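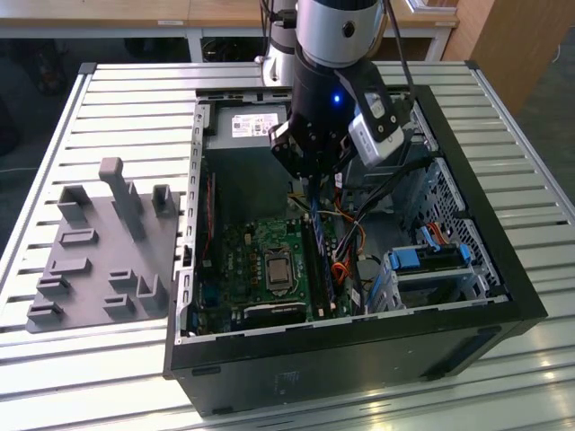 Should small cinemas keep a film on for a third week when the chart says it's finished? I think they should, far more often than they do, and I'd be glad to see a few more managers try it.

The weekend chart is a lovely thing, and I've read it over my toast every week for years, but it was built for distributors and big chains. It tells you what a film took between Friday and Sunday across the whole country. What it can't tell you is whether people in a town like Sternley have got round to seeing it yet, and in my experience they mostly haven't. We are slow! Somebody's sister goes in the first week, she mentions it at work, there's a bit of chat over the fence, and by the time the rest of us have found a free evening the film has gone and there's a cartoon about otters in its place.

Take The Salt Road, which came through the Runico in June. It opened poorly, slipped to number 9 in its second weekend, and was gone by the Wednesday. I went to the 5 o'clock showing on the last day, and the foyer was full of people saying they'd been meaning to come and had only just heard how good it was. The Tsolakis over in Gandemville (a single screen, 90 seats, and a very decent cup of tea) held on to it for another fortnight and had to put out a sign saying sold out on both Saturdays.

Now, I do understand the other side of this. A manager with one or two screens has bills to pay, and the distributor of the next big film may well insist on every evening slot going. A town of 2,000 households can't fill a room for ever, and an empty house on a wet night is a miserable sight for whoever is selling the popcorn. I wouldn't ask anyone to give up their Friday nights for it.

But a late afternoon and one quiet evening, surely, could be kept back for the film people are still talking about. Put it on the board outside with "held over" in big letters, the way they used to when I was small, and give us slowcoaches a chance to catch up. I'd certainly buy a ticket, and I'd very likely bring my neighbours along with me.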